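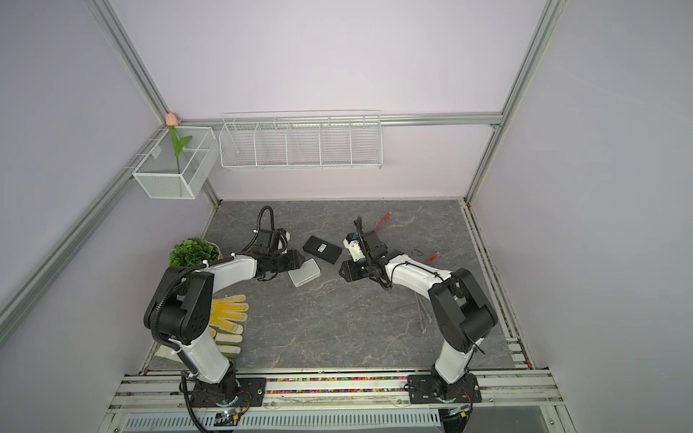

Tusance to Open Hearing Care Clinic in Gelivwood in October

GELIVWOOD – Tusance, a regional provider of hearing tests and hearing aid fittings, will open a clinic on Hsiao Street in October. It will be the company's 18th location and its first in the county.

The clinic will have 3 sound-treated test rooms, a fitting room and a walk-in repair counter. Hearing tests for adults and for children over the age of five will be available by appointment. The repair counter will take cleaning, tubing and battery door jobs without one, and most of that work will be done while the customer waits.

Gelivwood residents who need a full hearing test now have to travel to Druster, a drive of 37 miles each way. Tusance said that 39 percent of the patients seen at its Druster clinic last year had a Gelivwood address. Many of them came back several times for adjustments, which are common in the first months with a new hearing aid.

"A lot of our patients stop coming in for adjustments when the drive gets to be too much," said Shu-fen Ho, director of clinics at Tusance. "Then the hearing aid ends up in a drawer. We wanted to be close enough that someone can stop by on the way home from work and have the volume changed."

Ho will oversee the opening and will see patients in Gelivwood on Tuesday mornings through the end of the year. Two audiologists and a repair technician will work at the clinic full time. The technician is moving over from Druster, where the repair counter will go to shorter afternoon hours until a replacement is hired.

The clinic takes over a former shoe store that had been vacant since spring. Work on the building included new flooring, a ramp at the front entrance and a loop system at the reception desk, so that people with compatible hearing aids can hear staff directly through their devices. The waiting area has been kept small and carpeted to hold down noise. Parking is behind the building, with the entrance on the alley side. 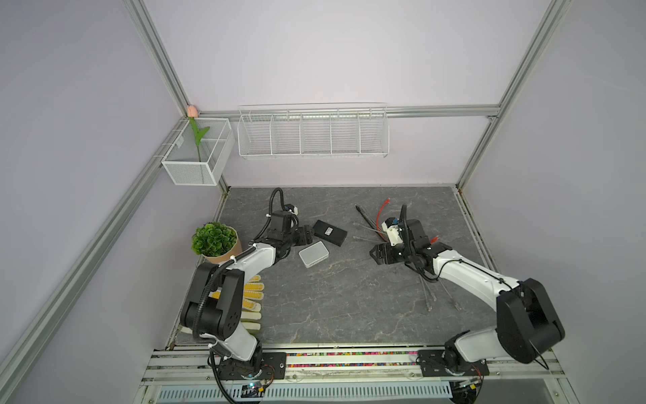 Do patients need a referral from a doctor to be seen at the Gelivwood clinic?

Adults can book a hearing test directly, by phone or at the front desk. Children need a referral from a pediatrician or family doctor, and some insurance plans ask for one at any age, so patients should check with their plan before the first visit.

Appointments are open for booking now. New patients should allow an hour for a first test and bring a list of current medicines and any earlier hearing test results. Patients who already have a file in Druster can move it to Gelivwood by asking at either desk – there is no charge and no new paperwork. Anyone who would like to stay with their current audiologist in Druster may do so.

The clinic will also clean and check hearing aids bought from other sellers. Repairs on those devices depend on whether parts can be ordered, and customers will get a price before any work starts.

Opening hours will be 8:30 a.m. to 5 p.m. on weekdays. The repair counter closes at 4 p.m.

About Tusance

Tusance provides hearing tests, hearing aid fittings and repairs for adults and children. The company started as a single repair shop in Druster and is still owned by the people who work there.

Media contact: Tusance front office, Druster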